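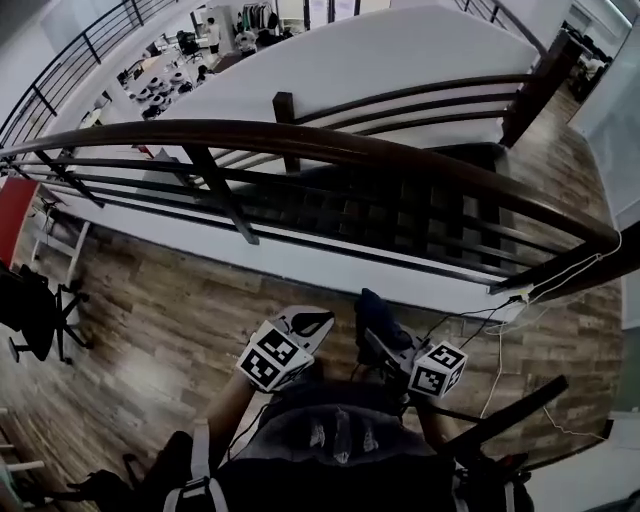 Step 2. Recording a demonstration with two grippers

Start the Flirkance recorder before you pick up the cloth. Keep each take short — ours have 6 seconds of still hands at the beginning, so the tracking can settle.

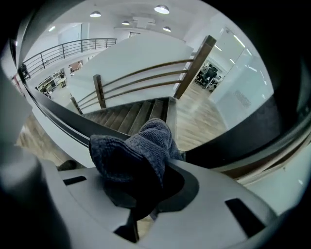
Why do we record with a soft cloth?
It changes shape in every take, and the policy has to learn from the view at the fingers.

Make 200 takes, then check the marker poses. Delete any take where a cube is lost for long.
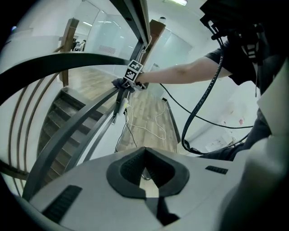
Gripper view toward the stair handrail, with a marker cube at the wrist.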